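Prinmont to supply storage units for Borklow school refit

2020-10-06 – Prinmont has been appointed to supply and fit classroom storage at the Borklow site. The contract covers 592 lockers across two buildings.
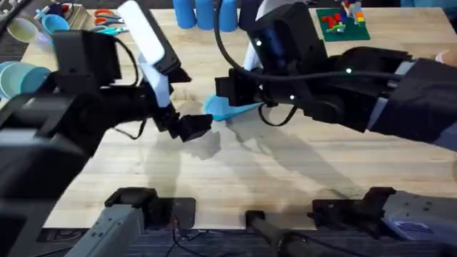 Each unit has a steel body, a hinged door and a replaceable lock. Shelves are rated to carry 190 newtons when evenly loaded. Doors and hinges will be made by Jusport and delivered to the Czarnecka depot for assembly.
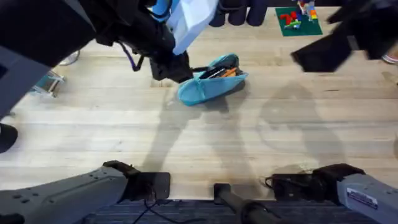 Fitting will start in February – outside teaching hours – and will be carried out one building at a time. Existing lockers will be removed and sent for scrap. Spare locks and keys are included in the contract price.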